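Search this site Enter keywords Go

The case for the low shelf

Most advice on storing dishes starts with the cupboard. It assumes a door at head height, a fixed board behind it, and a person who doesn't mind reaching up with both hands for a stack of plates. I think the advice starts in the wrong place. For the dishes a household uses every day, a low open shelf standing on the work surface does the job better, and it costs very little to find out whether I'm right.

By low shelf I mean a single board on two side frames, with no back and no door. It stands on a bench or table, against the far edge, and lifts the dishes a hand's width or so above the surface. They are sold as bench risers, cupboard inserts and monitor stands. The label makes no difference to the plates.

The first argument is load. A dinner plate in ordinary stoneware is heavy for its size, and a stack of six is an awkward thing to bring down from above the shoulders. The arms are extended, the wrists are bent back, and the lip of the cupboard board is between you and the bottom plate. At bench height the elbows stay close to the body and the stack moves sideways. Anyone who has had a sore shoulder for a month will have worked this out already.

The second is sight. Plates behind a door get put back wherever they fit. Plates in the open get put back where they were, as the gap is obvious. I kept a rough log of this in my own kitchen over one November, and by the end of it the cupboard had been rearranged three times and the shelf not once. That is a sample of one household and I don't claim more for it.

Layout matters more than the shelf itself. Flat things go at one end and hollow things at the other, with bare board between them. People want to fill that bare board. They put mugs in it, or a jar of teaspoons, and then there is nowhere for the fingers to go when lifting a plate from the side. The gap is working space and should be left alone.
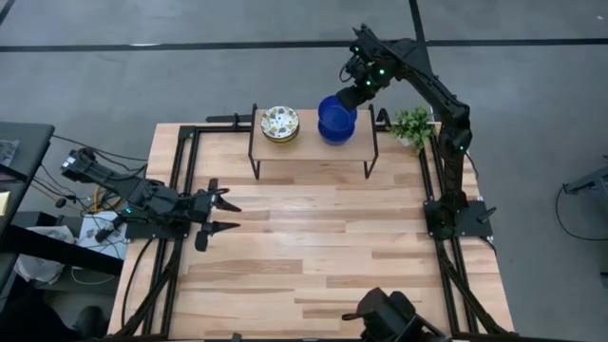

Bowls are the harder half of the problem. Plates stack with nearly full contact, so a pile of them is stable up to any height you would want to lift. Bowls touch only at a ring, and if the foot of one doesn't match the well of the next, the upper bowl sits at an angle and shifts when the shelf is bumped. My rule is two bowls to a stack on an open shelf, three if they are a true nesting set. Lâm Tăng, who ran the kitchen at a residential college for most of his working life, thinks this is fussy and stacks his to five. His bowls are all one pattern bought in one order. Mine are not, and I doubt yours are.

The shelf's own construction deserves a few words. I prefer metal side frames to solid wooden ends, as they let you wipe through from the side and don't soak up whatever runs along the bench. Frames that finish a little above the board are better again, because the raised part acts as a stop for a plate pushed too far. Check the feet. Bare metal on a timber top will mark it within weeks, and a square of felt under each leg fixes that, although felt stays damp if the bench is washed down daily. Thin cork is a fair compromise.

There are three objections worth answering. The first is dust. It's real for dishes used at Christmas and irrelevant for dishes used twice a day, and only the second kind belongs out in the open. The second is grease, which is a matter of distance from the stove. I would keep at least a metre clear and put the good platter somewhere else entirely. The third is that the shelf takes up bench space, and here I give some ground. Ronaldo Manalastas, who fits kitchens and has no patience with my view, points out that a bench 600 mm deep can't spare a third of itself to crockery. He's right about that bench. On a deeper one, or on a free-standing table, the back strip mostly collects mail.

Cost is hardly an argument. My own shelf is 740 mm long and cost $20 second-hand, legs a bit scratched. A new wall cupboard of the same width, hung properly into studs, costs many times more and can't be moved when it proves to be in the wrong spot.

I would keep the cupboards for the fish kettle, the spare glasses and the cake tins. Take the everyday plates and bowls out of them for a fortnight, put them on a board at the back of the bench, and see how often you open the doors.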